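Week 4 handout: Can machines do the chores yet?
Course notes, Wilmer Benavides

Last week we finished with the question of why a factory robot can weld a car door but a home robot has trouble with a sock. Today we go one step further and ask which chores are near, which are far, and how we would know the difference.

First, please keep two words apart. A "task" is what the customer wants: the room is tidy. A "skill" is what the machine must do with its body: reach, close, lift, turn, let go. One small task can hide many skills. When a company says that its robot "does the laundry", ask which skills were shown and who did the rest.

On the shop floor the answer is often yes, the machine can do it. The parts come in the same position, the light is constant, and people stay behind a fence. In a home, each of these three helps is missing. The chair is moved every day and the curtain is half closed. 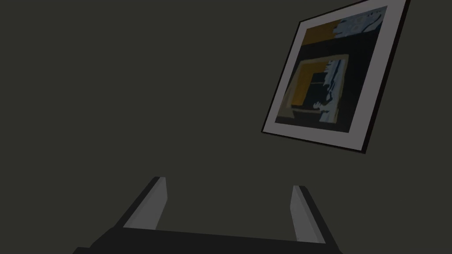
For this reason much of the practice is now done in simulation. A simulated room costs little, and a fall breaks nothing. In our exercise with the Vivstead rooms we can run 300 trials in one night and read the results at breakfast. The weak point is the step from the simulated room to the real one. Friction, soft materials and dust are all simplified in these rooms, and a skill learned there may fail on the first real drawer.

Please read the Larner chapter before the next class. She divides household chores into two groups. In the first group the robot must not change the shape of the thing it handles: cups, books, boxes, picture frames. In the second group the shape changes all the time: towels, food, trash bags. Her opinion is that the first group will be solved much earlier. I agree in general, but I think she is too optimistic about objects that hang or lean, where the support is hidden from view.

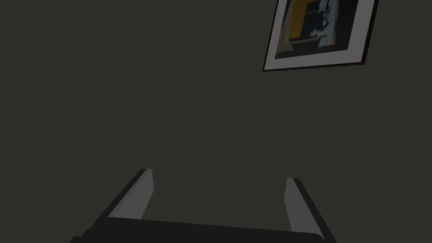
Perception is the part students forget most often. They ask if the hand is strong enough, and they do not ask what the robot knows before it moves. Take the job of straightening or dusting a picture on a wall. Seen from below and at a tilt, the sides of the frame lean and the bottom is almost level, so the program must first decide if the picture is crooked or only its own view is. A plain dark wall gives very little help, as it has no seams or outlets to compare with. With two fingers open and nothing between them, the robot also has no touch information yet. A person solves this without thinking – we feel which way is down.

Wei makes a similar point about shelves and mirrors, and I put that paper in the reading folder.

Now the numbers for the group work. In the Muvby exercise each group has 197 trial records. Choose 40 of them and mark each as success, partial success or failure. Write down your rule for "partial" before you begin – if you write it after, you will bend it. Two students should mark the same records separately and then compare.

Questions to prepare:
Which chore in your own home would you give to a machine today, and what would you change in the room to make it easier?
Is a dishwasher a robot? Defend your answer in one paragraph.
What is an acceptable rate of failure for carrying a glass, and who should decide it?

Bring the marked records on paper. I will collect them at the end of class.

Last updated: January

Comments

dana_k: Can we choose the 40 records at random or should we take the first ones?

W. Benavides: At random, please, and write how you did it.

tomasz: I disagree about the fence. In my last job there was no fence, only a line on the floor, and the arm worked slowly.

pri: The dishwasher question started a fight in our kitchen. Is one page OK instead of a paragraph?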